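How a Sweater Is Made, and How to Fold One

A sweater starts out as yarn. Yarn is a long string made by twisting many thin fibers together. The fibers may come from sheep, from cotton plants, or from a factory that makes them out of plastics such as acrylic.

What is knitting?

Knitting means pulling one loop of yarn through another loop, over and over. Every loop holds on to the loops next to it. When you tug on a sweater, the loops change shape and the cloth stretches. When you let go, most of them slide back.

A woven shirt is different. Its threads go over and under each other in straight lines, so it does not stretch nearly as much.

People can knit by hand with two needles. A knitting machine uses many small hooks in a row. At the Lammers mill in Furetwood, one machine has 200 hooks and can finish the front of a child's sweater while you eat your lunch.

Where do the patterns come from?

The patterns in a sweater are usually not painted on. The knitter changes the color of the yarn. To make a stripe, you knit a few rows in one color and then switch to another. To make a diamond, you use two colors in the same row. The diamond starts with one or two loops, gets wider row by row, and then gets narrow again.

The sweater on this bed is teal green, with bands of plum-brown, coral orange and cream. Look for the cream diamonds with dark dashes in the middle, and for the small cream dots. The neck, the cuff and the waistband are ribbed. Ribbing is a kind of knitting with little ridges, and it is extra stretchy - good for the parts that have to fit over your head and hands.

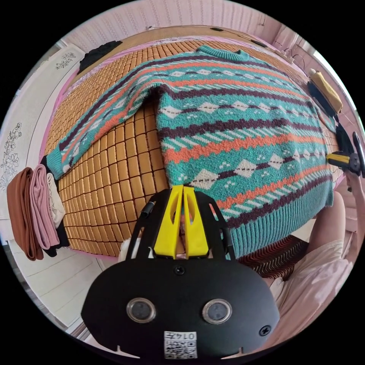

How to fold a sweater

Sweaters are best kept folded. On a hanger, the weight of the yarn pulls on the shoulders and can leave bumps.

1. Lay the sweater face down on a bed or a table. Smooth it with your hands.

2. Fold one sleeve straight across the back.

3. Fold the other sleeve across the same way.

4. Bring the waistband up to the neck.

5. Turn it over and put it on the shelf. Thick sweaters go at the bottom of the pile.

Try it yourself

Draw a grid on squared paper, 14 squares wide and 7 squares tall. Each square stands for one loop of yarn. Color in a diamond, then a row of dots. Knitters call this a chart, and they read it one row at a time, starting at the bottom.

Words to know

Yarn - a long string of twisted fibers
Rib - a stretchy kind of knitting with ridges
Cuff - the end of a sleeve
Crew neck - a round neck with no collar

Next in the Devcombe clothes pages: How Buttons Are Made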